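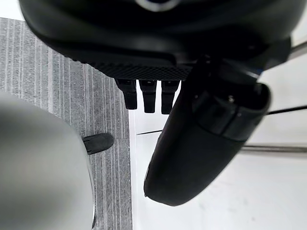 Dear Raelene,

Thank you for being so patient with us over this second report on the Prarnbridge workshop build. It has been a busy few weeks, and I'm happy to say most of it went the way we hoped (most of it!).

The hand is on the arm now, three short fingers with the big curved one facing them, and the little camera sits up at the wrist looking down past the lot. We spent far too many evenings on where to put that camera. The fingertips had to stay in view, and every bracket we printed seemed to hide one of them. The one we settled on is plain and a bit homely, but it holds.

On money, we have spent $3,516 of the grant so far, and the biggest piece of that was the motors from Voreo. The second batch came 16 days late, so the wiring slipped and we used the wait to rewrite the grip software, which badly needed it. I'd guess there is around $200 still to go on cable and fasteners.

What isn't right yet is the curved finger. It closes a touch slower than the others, and we are still arguing over whether the fault is in the linkage or in my code. We plan to strip it down on Saturday.

You'd be very welcome to come by and see it, any evening after six. Park on the Brekcombe side, the front lot floods.

Warmly,
The Prarnbridge build group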